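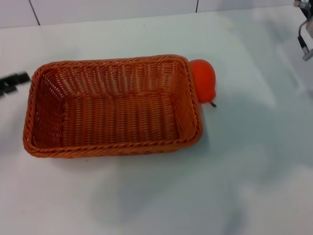
Skavirine, 2026-06-11

Bread proving times, part two. Last month I said I would post the cold-proof figures once I had enough loaves to compare. I now have them.

Same recipe throughout: 355 g strong white flour, 274 g water, seven grams of salt. That is a wet dough, 77 per cent water. If you are new to this, start drier.

Flour was Borkard for the first batch and Puda for the second. Puda takes up water more slowly. Leave it 40 minutes before adding the salt, or it feels like soup and you will be tempted to add more flour.
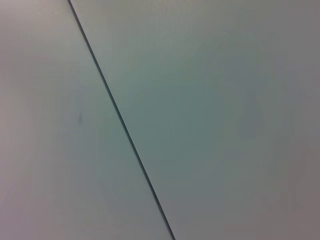

Fridge temperature matters more than the hours. At 3 degrees the dough hardly moved overnight. At 6 degrees it had gone too far by breakfast and spread flat in the oven.

Sibel Aydoğan asked whether the top shelf differs from the bottom one. In mine it does, by 2 degrees. Put a thermometer in a glass of water on each shelf and read it in the morning.

Scoring: straight from the fridge, one long cut, blade held low. Warm dough drags - cold dough cuts cleanly.

Ruben Hermans gets a better crust than I do with the lid left on for 25 minutes. I take mine off at 20. Will try his way with the next Puda loaf.

Correction to the May post: I gave the salt as nine grams. It should have said seven. Thanks to Eoin Duggan for spotting it.

Rye figures to follow when the flour arrives.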